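Issa Bimanual 3
Motion planning and grasp coordination for two-arm cells

Issa Bimanual is the part of the Issa control stack that keeps two arms working on one object. It plans both arms as a single system, so the hand that holds and the hand that turns share one timeline and one collision model.
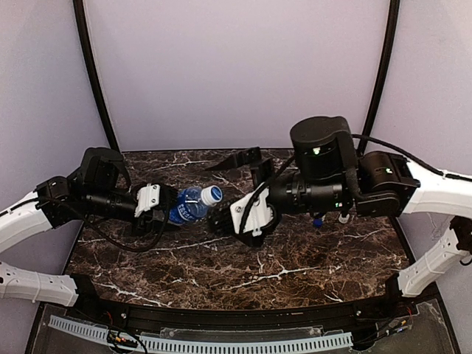
2 min read

Bottle handling is the task most customers try first. One gripper holds the bottle on its side and the other comes in at the cap. The planner treats the held bottle as part of the holding arm, and the second arm gets its approach from the neck axis.

What's in the package
– Joint planner for two arms of six or seven axes
– Grasp library with editable approach, close and release poses
– Perception module for clear and reflective objects
– Replay tool with time-aligned joint, force and video tracks

Clear plastic
Depth sensors do poorly on transparent bottles. The perception module works from color images and fits an outline to the shoulders and neck – the background showing through the wall is masked before the fit. Wrist views are weighted more heavily as the gripper closes in. 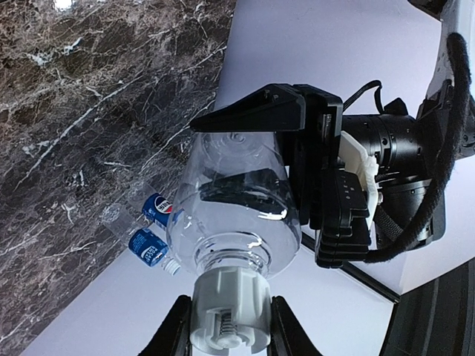
Two grippers on one part
When both grippers have hold of the same object, position control alone will make the arms fight each other. Issa Bimanual switches to a leader and follower mode at second contact. The leader keeps its path and the follower yields within a force limit you set per task. The default is 10 N. Caps and pump fittings with open sides usually need less.

Cables are modeled as a keep-out tube along each arm. Set the slack by hand on first install.

Requirements
Control PC with a real-time kernel, 50 GB free disk space, one camera per wrist and one fixed camera. The trial license covers 20 hours of run time.

Support
Setup questions go to Despina Gkikas at the Skurnham office. For grasp library requests, write to Savvas Chatzigeorgiou and attach a replay file.

Page updated 18 November 2025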